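Part-time kitchen and table assistant, Gunencombe
Posted Aug 25, 2024 by Bronwyn Rutherford

Gemon is looking for one person to help set and clear tables at our Gunencombe site. The job is part-time and runs through the end of March. Experience is welcome but you do not need it. We will show you how we work during your first 3 shifts.

Most of the work is with cups and trays. You will set them out before each sitting, bring them back afterward, wash them and put them away. We serve up to 235 people on a busy day, so you will be on your feet for most of the shift. Trays go out first, then cups - please get used to that order early.

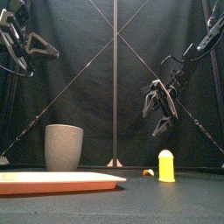 What we need from you

- You can lift a full tray and carry it across a room.
- You keep your work surface tidy as you go.
- You can start early when the rota asks for it.
- You are at least 18.

What we offer

Shifts are set two weeks ahead. A meal is included with each one, and aprons are provided. Gregor Urquhart runs the kitchen and will be your supervisor.

How to apply

Send a short letter to Érica Teixeira at the Gemon office, Room 535. Tell us which mornings you can work and when you could start. A resume is fine but not required.

Recent postings
Evening dishwasher, Gunencombe
Stockroom helper, Risto
Weekend driver, Gemon
Front desk cover, Risto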